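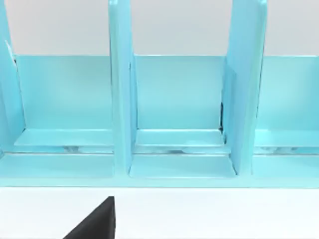 Shelf Pack in the Morkik simulator, with the fingertip in front of the blue rack

Morkik Planner 2
Motion planning and pick rehearsal for small arms

I started writing Morkik because I was tired of finding out on a real arm that my path clipped a divider. So the whole thing is built around tight, boring, everyday spaces – racks, cubbies, shelves with a lip on the front – and you get to rehearse in them as many times as you like before you touch any hardware.

Version 2 is the one I always wanted to ship! The planner now treats the gripper fingers as their own shapes (the old one wrapped the whole hand in a big fat capsule, and you can guess how that went between two panels). You can set a clearance for the fingers, a different one for the wrist, and a third for whatever you're carrying.

What you get
The planner, with Python and C++ bindings
The simulator and viewer
Shelf Pack, 9 scenes with racks, bins and bottles
Grasp Notes, a little tool for tagging why a run failed
Email support from me or Rochelle Hapeta

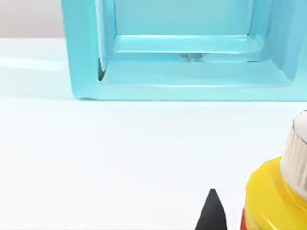 Wrist view in Shelf Pack: yellow bottle up close, blue shelf farther back

The wrist view is what I use most. It renders what a camera near the fingers would get, shiny plastic and all, and you can feed it straight into your own detector. Glossy light blue on a white table is a pain for a lot of depth code, so we left the highlights strong on purpose. If yours are too strong, turn down "gloss" in the scene file. Bottles that run out of view are good practice too – Vilmos Gál rewrote the pose tracker in January so it keeps its guess going with only a cap and a shoulder to work from.

Needs
Linux, 64-bit, and a graphics card from this decade. It'll run without one, but the wrist view gets choppy. No Mac build yet, sorry!

Price
Single seat: $807, yours to keep
Lab license, unlimited seats in one building: $2098
Updates within version 2 are free. If you bought version 1 through Rácz, write to us with your old key and we'll sort out the upgrade.

Questions go to the Parnville office, attention Morag Galbraith. She's quicker than I am.

Page updated March 2, 2019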